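Bench Assembly and Kitting Assistant – Grutcombe site

Stitance is hiring a bench assistant for its small goods section in Grutcombe. The position is part-time, 12 hours a week, and runs through December. Reference number 1269.

The section prepares display racks and the small household and personal care items that go with them. Work is done at light-colored tables, seated or standing.

Duties

– Set up slotted racks on the table and check that each one stands square.
– Inspect slots and prongs for bends, burrs and missing teeth.
– Lay out items at the back of the table, spaced apart, and check them against the order sheet.
– Record rejects by part number.
– Clear the table and return tools at the end of each shift.

The racks are black, with a comb-like row along one side.
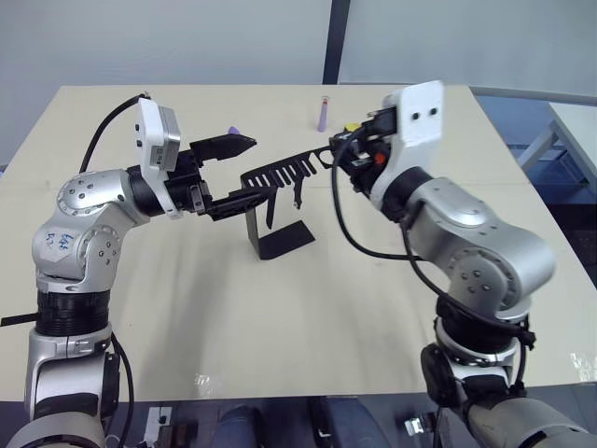
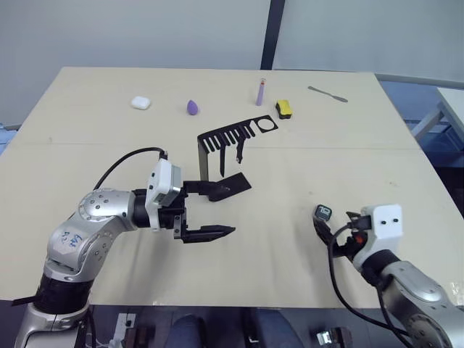
Is experience with rack assembly required?

Applicants need no prior assembly work. Training takes 4 shifts and is paid at the full rate.

Requirements

– Steady handling of small parts.
– Ability to read a simple drawing and use a ruler and square.
– Near vision, corrected or uncorrected, good enough to spot a bent prong at arm's length.
– Legible handwriting for the reject log.

Experience with the Grenov order sheet is useful. New hires who have not used it will be shown the layout on the first shift. Some orders are packed for Awan and follow a separate checklist kept at the table.

Shifts are four hours, mornings only. A full order can run to 400 items, and orders left open at the end of a shift are handed over with a written note.

To apply, send a one-page work history and the reference number to the Stitance hiring desk in Grutcombe. State which mornings you are free. Applicants selected for a trial shift will be contacted by phone.

Posted 7 May 2026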